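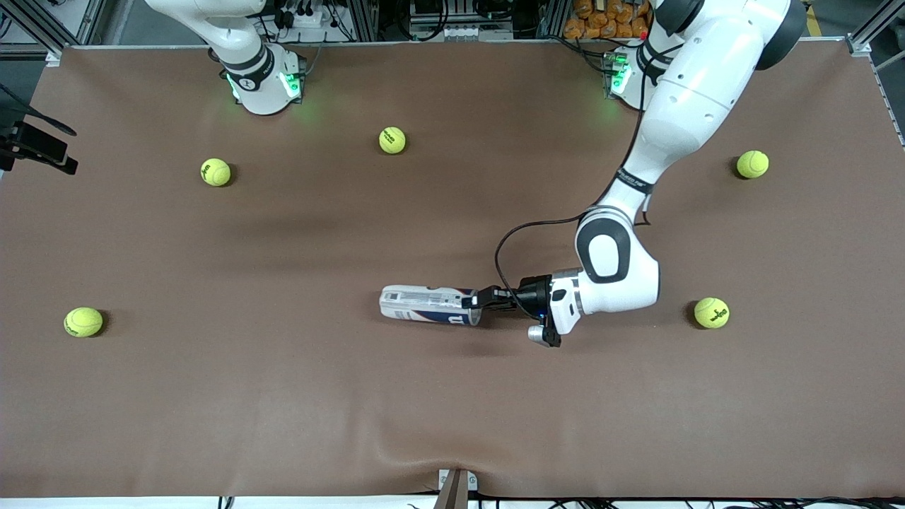 9/13/26
By Shirley Parsons

Handout 4: Putting Tennis Balls Away

Read this before the equipment session. It covers how balls are sorted, canned and shelved. Racket care is in the next handout.

Why the can matters

A new can of tennis balls is sealed under pressure. The balls themselves are filled with air at a higher pressure than the air outside, and the sealed can keeps that air from leaking out through the rubber. Once the can is opened the pressure in it is gone. Snapping the plastic lid back on does not bring it back. The lid keeps dust and damp off the felt and keeps the set together, and for our purposes that is enough.

Clear or translucent cans are easier to work with than solid ones. You can check for a missing ball without taking off the lid.

Sorting

Put all the loose balls on a flat surface before you start filling cans. A cloth or mat slows them down. A bare table is fine if it has a lip.

Go through them in this order:

1. Squeeze. A ball that gives easily under the thumb goes in the practice bin.
2. Look at the felt. Bald patches or a fuzzy, swollen nap also mean the practice bin.
3. Check the seam. If it has opened, throw the ball out.
4. Bounce the ones you are unsure of, two at a time, from shoulder height. Compare the bounce with a ball you know is good.

Keep balls from one can together if you can still tell them apart. The printed logo and number help. Balls of the same age play alike, and mixing old with new gives an uneven set. Damp balls are left out overnight and canned the next day. Do not put them on a radiator.

Filling the can

There are two ways to do it. Stand the can upright, hold it near the base and drop the balls in one after another. Or lay the can on its side, steady the closed end with one hand and roll the balls in through the mouth. The second way is slower but better with wet hands or a tall stack of cans nearby. Tip the can up before you let go.

The usual can takes three balls. Some take four. Do not force an extra one in; the lid will pop off on the shelf. If you have a ball or two left over, they go in the odds tub with a strip of tape showing the date.

Shelving

Lay cans on their sides, lids facing out, on the two middle shelves. The store room has space for 143 cans. We counted 392 balls in stock last December, and 40 of those went straight to the practice bin.

Bakos cans go on the left and Collano on the right. Flavov cans are a little wider and do not fit the wire dividers, so they stand on the bottom shelf. Wipe the shelves with Clenia before restocking, and let them dry.

Keep the room at ordinary indoor temperature. Balls left in a cold car or shed bounce low until they warm up, and heat shortens their life.

For next time

Bring one opened can from home or the club. Write down when it was opened, if you know, and how often the balls have been used. We will do the squeeze and bounce checks in pairs and compare results.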